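COMMUNIQUÉ DE PRESSE
14 janvier 2019

Sécurité incendie dans l'habitat collectif : Jolton achève le contrôle de 147 logements à Arngate

Jolton, bailleur et gestionnaire d'immeubles, annonce l'achèvement du contrôle des parois coupe-feu et des portes palières de la résidence Arngate. L'opération, ouverte en juillet, a porté sur l'ensemble des 147 logements, sur les circulations communes, les gaines techniques et les deux niveaux de stationnement en sous-sol.

La résidence Arngate est un ensemble à ossature bois élevé de cinq étages. Elle est conforme à la réglementation en vigueur à la date du permis de construire. Jolton a cependant souhaité vérifier que les travaux réalisés depuis la livraison – passage de câbles, remplacement de canalisations, rénovation de cuisines – n'avaient pas affaibli la séparation entre les logements.

Le contrôle a été confié au bureau d'études Lurisine. Dans chaque logement, les techniciens ont examiné la porte d'entrée, son joint et son ferme-porte, les traversées de cloison situées derrière les éléments de cuisine, les trappes de gaine et l'état du détecteur de fumée. Les combles ont fait l'objet d'une visite séparée. Les plans d'origine ont été comparés à la disposition réelle des lieux, puis mis à jour lorsque des écarts ont été relevés.

Les résultats sont les suivants. Aucune cloison porteuse n'a été jugée défaillante. Des traversées mal rebouchées ont été relevées dans les cuisines et les salles d'eau, le plus souvent à l'endroit où un tuyau avait été remplacé. Le recoupement des combles était incomplet au-dessus de la cage d'escalier nord. Enfin, 13 portes palières ne se refermaient pas complètement et doivent être remplacées.

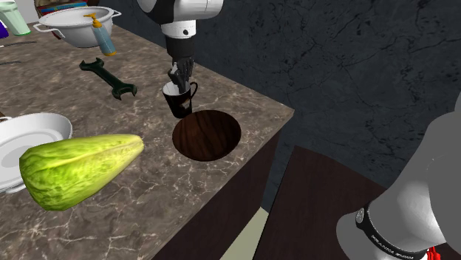
Lurisine précise dans son rapport que les défauts constatés dans les cuisines « ne se voient pas depuis la pièce et n'auraient pas été trouvés sans déposer les plinthes et les fonds de meuble ». Le bureau d'études recommande que toute nouvelle traversée soit signalée au gestionnaire avant la fermeture de la cloison, photographiée et reportée sur le plan du logement.

Jolton retient cette recommandation. À compter de ce jour, les entreprises intervenant dans la résidence devront remettre une fiche de rebouchage pour chaque percement effectué dans une paroi séparative ou dans un plancher. La facture ne sera réglée qu'à réception de la fiche. La règle s'applique également aux travaux commandés directement par les copropriétaires et les locataires, qui en seront informés par courrier.

Les travaux de remise en état ont été attribués à l'entreprise Fang. Ils se dérouleront en trois phases :

Phase 1 : recoupement des combles au-dessus de la cage d'escalier nord. Cette partie du chantier ne nécessite pas d'accès aux logements.

Phase 2 : remplacement des portes palières. L'intervention dure une demi-journée par porte. La présence de l'occupant ou d'une personne désignée par lui est demandée. Les nouvelles clés sont remises sur place.

Phase 3 : reprise des traversées dans les cuisines et les salles d'eau. Les meubles bas concernés devront être vidés la veille. L'eau pourra être coupée par colonne, avec un préavis affiché dans le hall.

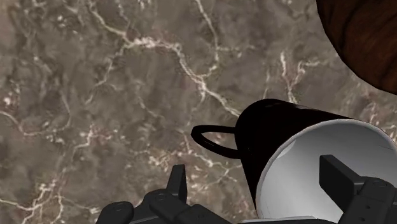
La durée totale du chantier est fixée à 12 semaines. Le calendrier par cage d'escalier sera affiché dans les halls et déposé dans les boîtes aux lettres. Les occupants qui ne peuvent pas se rendre disponibles à la date proposée pourront demander un autre rendez-vous auprès du bureau de gestion, situé au rez-de-chaussée de la cage sud.

Le coût des travaux est pris en charge par Jolton dans les logements dont la société est propriétaire. Pour les autres lots, les interventions sur les parties communes, combles et gaines compris, seront réparties selon les tantièmes habituels. Les portes palières relèvent du règlement de copropriété et feront l'objet d'un décompte individuel.

Jolton rappelle que l'installation d'extinction automatique de la résidence couvre les logements et les couloirs, mais pas les combles ni les vides de construction. C'est la raison pour laquelle le contrôle a porté en priorité sur ces volumes. Dans un bâtiment à ossature bois, un feu qui gagne un vide non recoupé peut passer d'un logement à l'autre sans être atteint par les têtes d'arrosage. L'étude d'une extension du réseau aux combles a été demandée à Lurisine. Ses conclusions seront présentées aux copropriétaires lors de leur prochaine assemblée générale.

Dans l'attente de la fin des travaux, les consignes suivantes restent applicables : ne pas bloquer les portes des couloirs en position ouverte, ne rien entreposer dans les gaines ni sur les paliers, ne pas démonter les ferme-portes et signaler sans délai tout détecteur hors service. Les barbecues à charbon et à gaz demeurent interdits sur les balcons.

À propos de Jolton
Jolton possède ou administre quelque 3000 logements collectifs, dont plusieurs résidences à ossature bois. Le contrôle mené à Arngate sera étendu à ces dernières, selon la même méthode.

Contact presse
Jolton, service communication
Le rapport de synthèse de Lurisine est consultable au bureau de gestion de la résidence Arngate, aux heures d'ouverture.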